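Steltorton Athletics Club
Minutes of the Regular Meeting, February

The meeting was called to order at 7:05 p.m. in the upstairs room at Drollcombe Field, with Telmo Pacheco in the chair. A quorum was present. The minutes of the previous meeting were approved with one correction: the indoor relay result under Item 4 should read second place, not third.

1. Track resurfacing
The chair reported that Handis has completed its inspection of the home straight and both bends. Lanes one and two show wear at the start of the 200 meters, and the inside curb is lifting near the water jump. Handis recommends patching this spring and a full resurfacing next year. Members asked whether the patching could be done without closing the outer lanes. The chair will put the question to Handis in writing.

Moved and seconded that the patching proceed at a cost not to exceed $2,645. Carried.

2. Bermúdez Relays
Entries have been received from 6 clubs. The order of events will follow last year's program, except that the mixed 4 x 400 meters will close the meet. There was discussion of the two-hour gap between the hurdles heats and the final, which several parents had found too long for the younger age groups. It was agreed to move the final forward and place the long jump after it.

The starter has confirmed. A second photo-finish operator is still required.

3. Junior training
Registered juniors now number 52. The Wednesday session will be divided by age, with the under-13 group on the track from 5:30 p.m. and the older group following at 6:45 p.m. Throwing events remain suspended until the cage netting has been replaced – this applies to discus and hammer only. Shot put continues as normal.

A request to hold starting-block practice on the grass was declined.

4. Officials' certification
Three members' field judge certificates lapse before the outdoor season. Each has been notified. The club will pay renewal fees on presentation of a receipt, as in past years. 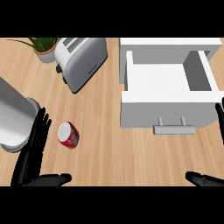
5. Meet-day arrangements
Athletes and officials at the Bermúdez Relays will check in downstairs from 8:00 a.m., and bib numbers will be issued by club. Breakfast for officials will be limited to coffee, fruit and toast. The toaster has two slots, and toast will therefore be started before check-in opens. The potted plant beside it is to be moved to the windowsill for the day. Lane draws will be posted on the clubhouse door by 8:45 a.m. There being no further business, the meeting was adjourned at 8:20 p.m.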